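Lombardi reissues its editing-room handbook with a new section on sound

February
By the film books desk

Lombardi has published a second edition of its handbook on picture editing, a title that has been out of print in paper form for 12 years. The new edition adds a section on sound, replaces most of the software material and drops the chapter on negative cutting. It is in stores now in paperback, with an electronic edition to follow from Galard, which holds the digital rights.

The first edition was written for people working on flatbed tables and the early computer systems, and it was used mainly in night classes and small film schools. Used copies have been hard to find. Several course lists carried scanned chapters for years, and the publisher says in its catalog note that requests from teachers were the main reason for the reissue.

The book is divided into four parts. The first covers the assembly, from logging and syncing through to a first full cut. The second is on scene structure and takes its examples from dialogue scenes, with a short chapter on action. The third is the new section on sound. The fourth deals with finishing and delivery, and has been rewritten almost from the first page to the last.

The sound section runs to 100 pages. It starts with production tracks and how to check them before cutting begins, then moves to dialogue editing, room tone, temporary music and the handover to the mixer. The authors advise building a basic sound edit alongside the picture cut and carrying it through every version. They give track layouts for a two-person dialogue scene, a crowd scene and a scene shot without usable sound. The layouts are printed as plain charts and do not depend on any one program.

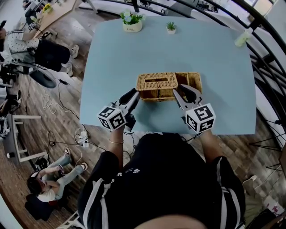

The software material has been cut back. The first edition gave long step-by-step instructions for systems that are no longer sold. The second keeps to operations found in all current editing programs, such as trimming, multicam grouping, relinking and the export of cut lists. Menu names are given in a table at the back, and Galard says the electronic edition will update that table as new versions come out. Readers of the paperback will have to make do with what was current when the book went to press.

The part on scene structure is the least changed. The stills have been scanned again from better sources, and one long example, a kitchen argument from the short film Kavska, now appears in three different cuts with the length of each shot listed. The earlier edition had only the final version. The comparison takes up most of a chapter and shows how the position of one reaction shot changes the running time of the scene as well as its emphasis.

Some problems remain. The index covers technical terms but leaves out most film titles, so it is difficult to find where a given example is discussed. Cross-references in the second part still point to chapter numbers from the old edition in a few places. The section on color management is short for a book that gives so much space to delivery, and it assumes a calibrated monitor without saying how to calibrate one. High-frame-rate material is mentioned once, in a footnote.

The paperback has 800 pages and a sewn binding, and it lies flat on a desk after the first few chapters. Type size in the charts is small. The glossary has been moved from the front to the back and now includes terms used in streaming delivery.

A set of practice footage is planned to go with the book. It will be hosted by Grolimov, a post-production house that also supplied the delivery charts in the fourth part. The set consists of 4 scenes with camera originals, separate sound and script notes, and buyers of either edition will be able to download it with a code printed inside the cover. The files are large – the complete download will need an external drive on most laptops – and a smaller proxy version will be offered as well.

No date has been given for the electronic edition. Lombardi says schools ordering class sets can request a teacher's copy with suggested assignments, and that corrections to the first printing will be posted on its catalog page.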